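Zandier Player Support
Ticket status: Resolved
Product: Pilldale (console edition)
Category: Saved games and cloud sync
Submitted by: Petrică Neagu
Assigned to: Fovov Technical Services

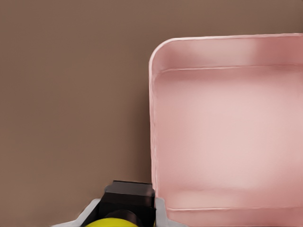
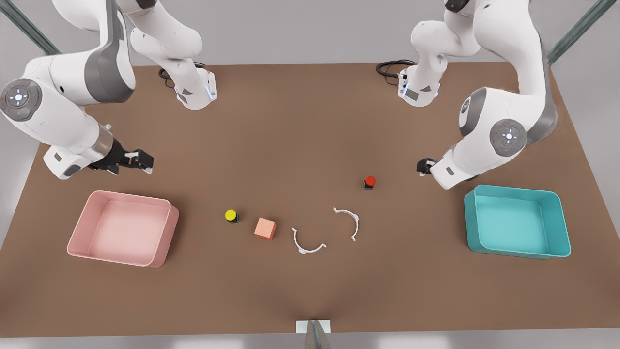

Summary of the report

The customer states that Pilldale stops at the loading screen when a saved game is opened on a second console. The message "Save data could not be read (379)" is displayed and the player is returned to the main menu. The same saved game opens correctly on the first console. Both consoles use one account, and both have the May update installed.

Log

9:10 a.m. Ticket received. The customer was asked to confirm the game version on each console and the number of save slots in use.

9:45 a.m. Customer reply: the versions match. All 8 slots are in use. Only slot 2 fails to open.

10:20 a.m. The customer was advised to restart the second console, sign in again and download the cloud save manually. Error 379 was displayed again.

11:05 a.m. Local save data was removed from the second console, with the cloud copy retained. Slot 2 still failed. The other slots downloaded and opened as expected.

1:30 p.m. The sync record was reviewed. The upload for slot 2 ended before the final portion of the file was received, and the cloud copy is therefore incomplete. The customer confirmed that the first console had been placed in rest mode shortly after the Lu chapter was finished.

2:15 p.m. The customer was instructed to open slot 2 on the first console, save at any checkpoint and remain at the main menu until the sync icon cleared. Customers should allow up to 31 minutes for this step on slower connections.

3:00 p.m. Customer reply: slot 2 now opens on both consoles with progress intact.

Resolution

The incomplete cloud copy was replaced by a new upload. No progress was lost. The fault has been referred to the Pilldale development team, as the game should not mark an interrupted upload as complete. No release date for a correction is available.

If error 379 returns, please reply to this ticket and do not delete the save data from the first console.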